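Zinetti (digital token)

Zinetti is a digital token that trades against the dollar and against Bitcoin on a small number of exchanges. Its promoters describe it as a store of value with a fixed supply. Critics describe it as a thinly traded coin whose price is set by a handful of accounts. The record supports the critics on trading volume. On supply, the picture is less clear.

Origins

The token was announced in September by a company called Bravex, which gave an office address in Grodport. Its launch paper promised that the total number of tokens would never change and that a yearly "burn" would remove part of the supply from circulation. The paper does not explain how both of these statements can be true. A later version dropped the first promise and kept the second, with no notice to holders that the text had been changed.

Bravex has said that the software was written by its own staff. Programmers who compared the code with that of older tokens reported that most of it was copied, including comments that mention another coin by name. Copying is common and usually legal in open source work. The claim of original authorship is harder to defend.

Supply and ownership

According to the launch paper, Bravex kept 10 percent of all tokens for "development and partnerships." Public wallet records show that a group of 6 wallets received their tokens in the same hour as the company's own wallet, before public trading opened. Bravex says these belong to early backers. It has not named them. If those wallets are counted as company holdings, the share under company control is well above the published figure, but there is no firm proof either way, and articles that state it as a fact go further than the evidence.

The company also points to a lock-up period of nine months, during which insiders were not allowed to sell. The lock-up was a written pledge and was never built into the code. At least one of the early wallets moved tokens to an exchange before the period ended. Moving tokens is not the same as selling them, a point Bravex made at length in its reply. It did not say what else the tokens were moved for.

Price history

The price rose sharply in the first weeks of trading and has since lost most of that gain. Supporters tend to measure from the opening price, which makes the token look like a success, and opponents tend to measure from the peak. Neither starting point tells a buyer much. On many days the order books have been so thin that a sale of modest size would have moved the price several percent, so the "market value" shown on tracking sites should be read with care. It is the last traded price multiplied by the whole supply, and no holder of a large amount could have sold at that price.

Chart readers have claimed to find support levels, triangles and other patterns in the token's price. These methods are doubtful in large markets and more so in one where a single order can draw the pattern.

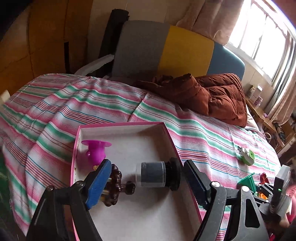
Volume figures for the token come from the exchanges themselves, and the exchanges earn more when a coin looks busy. Several of the trades listed in the busiest period were matched pairs, equal in size and seconds apart, a common sign that one party was on both sides. The effect is easy to picture with household goods: a magenta plastic toy in a pink tray can be sold back and forth between two friends all afternoon, at a higher price each time, and at the end there is still one toy in one tray. The exchange would report every one of those sales as volume. Bravex denies any part in such trading and blames outside market makers, whom it hired.

The Vasić report

The fullest outside review is a report from Vasić, a small research firm. Its lead author, Doina Kneževič, wrote that she could find "no use of the token that would not work as well or better without it." The report counted six announced partnerships and was able to confirm only one, a discount plan at a chain of car washes. That plan has ended.

The report has weak points of its own. It relies on wallet labels supplied by a third party, and it does not say who paid for the work. Bravex called it a hit piece but has not corrected any specific figure in it.

Legal status

Zinetti has not been registered as a security. Bravex argues that it does not need to be, on the grounds that buyers are "members of a network" and were never promised a profit. Early advertisements for the token used the phrase "early buyers win," and they were taken down after the first complaints. No court has ruled on the question.

See also
Pump and dump
Wash trading
Market capitalization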